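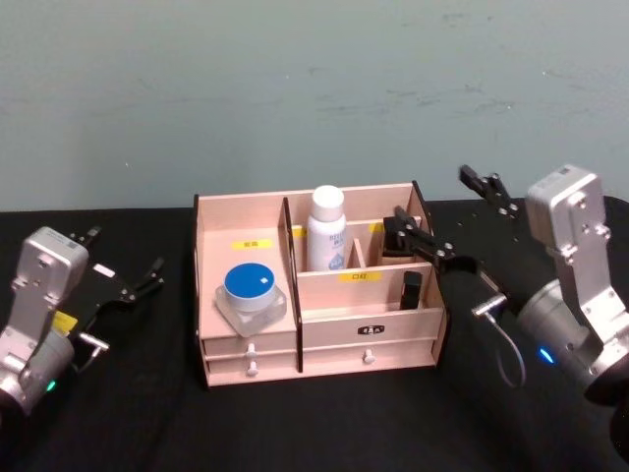
Chapter 4
Does Tidiness Pay? Reading Claims About the Office

Few beliefs about work are held as firmly, on as little evidence, as the belief that a neat workplace is a productive one. Managers repeat it, and furniture catalogs depend on it. Most of us heard a version of it from a parent before we were old enough to own anything worth putting away. A claim this familiar rarely gets asked for its papers, and that makes it a good place to practice the skills from Chapter 3.

Consider the Lutlow survey. Lutlow, a seller of office furniture, asked 300 employees at its customers' offices whether they felt they got more done at a clear desk. A large majority said yes, and the company's brochure announced that clear desks "raise output." Read that again slowly. The survey measured a feeling. It measured it among people whose employers had just spent money on drawers and shelves. No one's output was recorded at any point, before or after.

The Plakier study looks stronger and deserves more patience. Plakier, an insurance office in the town of Grorndale, compared two floors for 27 working days. One floor followed a strict clearing rule at the end of each shift. The other carried on as usual. The strict floor closed 593 claims, and the usual floor closed 13 fewer. The report called the difference "clear proof." You should ask at least the following before you agree.

Were the floors alike to begin with? The report doesn't say. If the stricter floor already had the faster clerks, the rule may have done nothing at all.

Did the workers know they were being watched? They did. People who know they are part of a test often work harder for a while, whatever the test is about.

Is a gap of 13 large? Without knowing how much the two floors differed in an ordinary month, we can't tell. It may be the kind of gap that comes and goes with the mail.

None of this shows that clutter is harmless. Someone who loses a contract under a pile of paper has lost a contract. The point is narrower: we have been handed two pieces of evidence, and neither can carry the sentence that was placed on top of it.

Section 4.1 looks at how the word "productive" gets defined, often after the results are in. Section 4.2 turns to the Kolev Scale, a popular checklist for scoring messy rooms, and asks whether two people using it on the same room would reach the same score. Section 4.3 returns to Plakier and works out what a fairer comparison would have cost.

Key terms: self-report, comparison group, baseline, observer effect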